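Wäsche falten für 469 Euro: Was taugt der Ordnungskurs von Plurkumer?

Wer seine Hosen nicht in den Schrank bekommt, soll künftig dafür bezahlen, es zu lernen. Der Anbieter Plurkumer verkauft ab sofort Heimkurse, in denen Teilnehmer das Sortieren und Falten von Kleidung üben, und zwar auf dem eigenen Bett. Die Grundstufe heißt Flarik und kostet 469 Euro. Für die Langfassung Trodura, die bis in den Mai läuft, werden 1.990 Euro fällig.
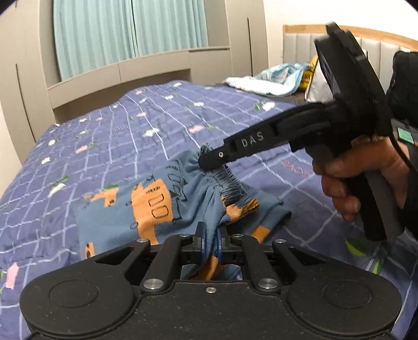 Trodura, 2024-12-29

Nach Angaben des Anbieters haben sich bereits 1.000 Haushalte vormerken lassen. Belege dafür legte Plurkumer auf Nachfrage nicht vor. Kursleiterin Vanderleia Peixoto verweist auf eine Warteliste, die sie aus Gründen des Datenschutzes nicht zeigen könne.

Der Ablauf ist schnell erzählt. Die Kleidung kommt auf die Bettdecke, wird glatt gestrichen, am Bund ausgerichtet und auf ein einheitliches Maß gelegt. Begonnen wird mit Stücken mit Gummizug, die laut Peixoto „am ehrlichsten zeigen, ob jemand sauber arbeitet“. Gemeint ist wohl, dass sich ein gekräuselter Bund wieder zusammenzieht, kaum dass man ihn losgelassen hat. Das wissen alle, die schon einmal eine Schlafanzughose gefaltet haben, auch ohne Kursgebühr.

Das Begleitheft umfasst 41 Seiten. Ein guter Teil davon entfällt auf Grundsätzliches: warum Ordnung entlaste, warum das Bett der bessere Tisch sei, warum man Gemustertes von Einfarbigem trennen solle. Für Letzteres nennt das Heft keinen Grund. Wie man mit einer weichen, nachgebenden Unterlage zurechtkommt, wird in zwei Sätzen abgehandelt.

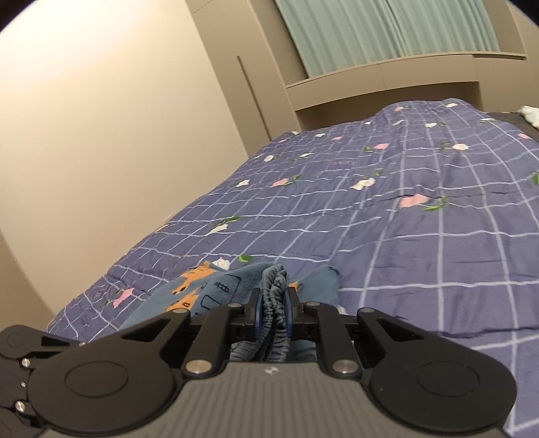 Blaues Kleidungsstück mit orangefarbenem Aufdruck auf der Bettdecke, der Bund ist gerafft.

Darius Sandu, der die Grundstufe gemeinsam mit seinem Vater Vasilică belegt hat, zeigt sich mäßig beeindruckt. „Wir haben an einem Nachmittag eine Schublade geschafft“, sagt er. Die Schublade sehe gut aus. Ob sie in vier Wochen noch so aussehe, wolle er nicht versprechen. Sein Vater lege inzwischen wieder so zusammen wie früher.

Deutlicher wird Mircea Roman, der früher selbst Haushaltskurse gegeben hat. Für den Preis der Grundstufe bekomme man einen ordentlichen Wäschetisch und habe noch Geld übrig, meint er. Gegen das Üben sei nichts einzuwenden, wohl aber gegen die Behauptung, man spare damit dauerhaft Zeit. Im Prospekt ist von „spürbar kürzeren Wegen zum Kleiderschrank“ die Rede. Wie ein gefaltetes Hemd den Weg verkürzen soll, bleibt offen.

Plurkumer-Sprecherin Zyanya Arellano weist die Kritik zurück. Die Teilnehmer schätzten vor allem die Anleitung in den eigenen vier Wänden, eine Auswertung der ersten Kurse sei in Arbeit. Einen Termin für die Veröffentlichung nannte sie nicht. Auch die Frage, ob Kunden bei Nichtgefallen ihr Geld zurückbekommen, ließ sie zunächst unbeantwortet. In den Geschäftsbedingungen ist lediglich eine Wiederholungsstunde vorgesehen, Anfahrt nicht inbegriffen.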